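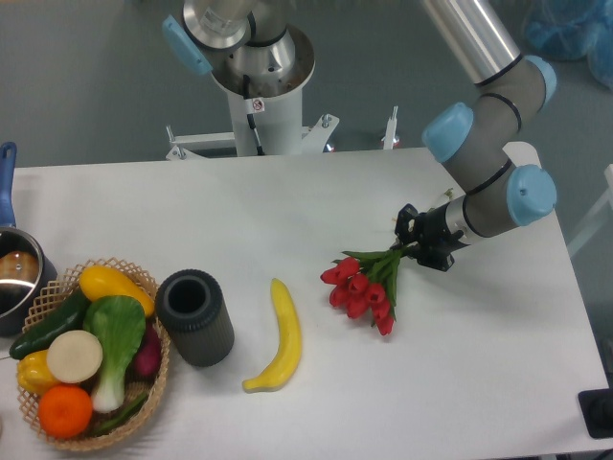

Sheena Halliday
Mar 23, 2025

1/ OK so a bunch of you asked about the Soltora starter package. The arm + gripper + a year of their teaching software. We're on day 17 of a 30 day trial at the Ellham shop. Notes as I go, sorry for typos, typing between runs

2/ Price first. 737 a month on the lease, and that includes support. Doesn't include the table, the bracket or any of the stuff you'll want it to pick up. Toy food is on you. Budget for toy food

3/ Setup took us a day and a half. Their guide says an afternoon. The bolting down part is fine, the cable part is fine, the network part ate the whole evening. Static IP, write it down, tape it to something

4/ Teaching is the good bit. You move it through the job, it records, you fix the ugly parts on a timeline. Tiago Sampaio had never touched an arm before and had a pick saved before lunch. I was slower lol

5/ Flowers are the hard one. Stems are thin, heads are heavy, everything swings. Hold them by the stems with the heads hanging and the software has no clue where the bottom of the bouquet is. You have to give it the clearance by hand. Look at how far these tulips hang under the gripper
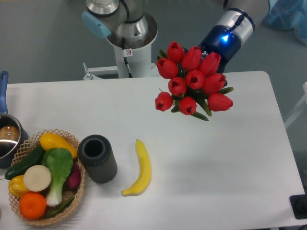
6/ Grip force. Slider goes 1 to 100 and the default is way too high for stems. We're at 7. Yes seven. Save it as its own preset or it resets when you swap jobs - lost an hour to that one

7/ Things I like: quiet. Restarts fast. Stop button is where your hand wants it. Paths replay the same way every time as far as I can tell, havent measured it properly yet

8/ Things I don't: the manual. Two versions online and they disagree about the home position. Support says the newer one is right. Then please take down the old one??

9/ Support itself is decent. Chat answers quick, phone not so much. Got a real person who knew the wrist settings by heart, so points for that

10/ vs the Flarnero kit we had last July - Flarnero is cheaper and the app is nicer to look at. But every path edit meant re-teaching the whole thing. With Soltora you drag one point and move on. For small batches thats the whole game imo

11/ Someone asked about Amaral. Haven't tried it. They quoted us, the quote had a mandatory training week in it, we passed

12/ Would I sign today? For produce and boxes and cups, yes. For flowers, ask me at day 30. I want the hang clearance thing fixed or at least a field where I can type it in. Tiago says a script would do it. Tiago can write the script then

13/ Still to do: wrapped bouquets, wet stems, and a full day with neither of us standing next to it. Will add to this thread when they're done

14/ Oh and for the person asking - yes you can pause the lease, one time, must be in writing. Page 4 of the contract, small print, bottom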